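Magazine > Features > Robots at Home

The Laundry Rules
By Liam Clegg

I've been writing about household robots long enough to have a favorite chore, and it's laundry. Give me a machine with a round door, a basket of clothes on the floor and an arm that has to deal with both, and I'm happy for an afternoon! What I'd never done until February was read the rulebook.

The one I read is the Mottram code, put together by the people at Luletti and Stenedach for anyone running an arm near ordinary appliances. It's 17 pages long and 10 of those are about doors (I did ask, and yes, they think that's the right share). Rule one is dull and I love it: read what the appliance says before you move anything. If the maker or the owner has stuck a notice on the front about opening the door and waiting before use, the notice wins, whatever your program would like to do.

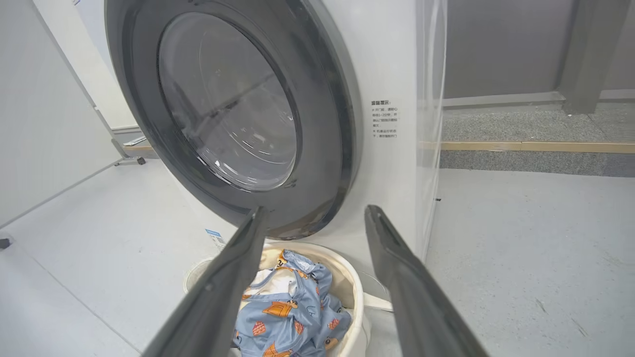
Who gets to stop the arm if something looks wrong? Anyone in the room, at any time, and they don't have to give a reason until afterward.

I like that one a lot. The older Jamell guidelines left it to a single named operator, which sounds tidy until the operator is looking at a laptop. Under Mottram a visitor like me gets shown the stop button before I get shown the coffee.

Then come the doors. A washer door swings on a hinge, so a gripper that takes hold of the rim has to follow the curve the door wants to travel – pull straight and you're fighting the hinge. The code says fingers go on the rim and stay off the glass. It also wants a slow first touch, a pause, and only then any force. Baskets stay on the floor, and if one is in the path of the door you stop and move it by hand.

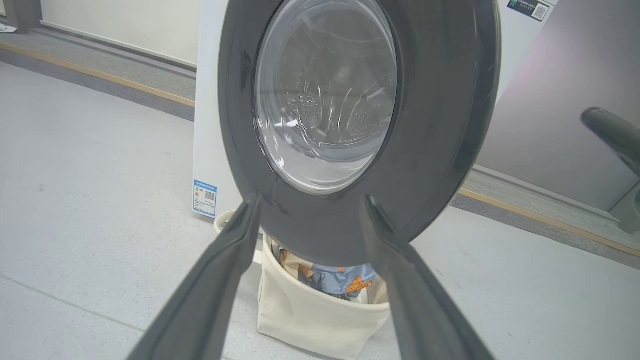 What gets written down

Every stop goes in the log, even the silly ones. Stenedach's log was up to 463 entries when I leafed through it, and plenty of them were just somebody feeling uneasy. The code has 8 headings to fill in for each, and the one I'd keep if I had to choose is "What did you expect to happen?" People write surprisingly good answers to that – short, a bit grumpy, very useful to whoever has the next shift.

Contact the features desk | Copyright Robots at Home | Back to top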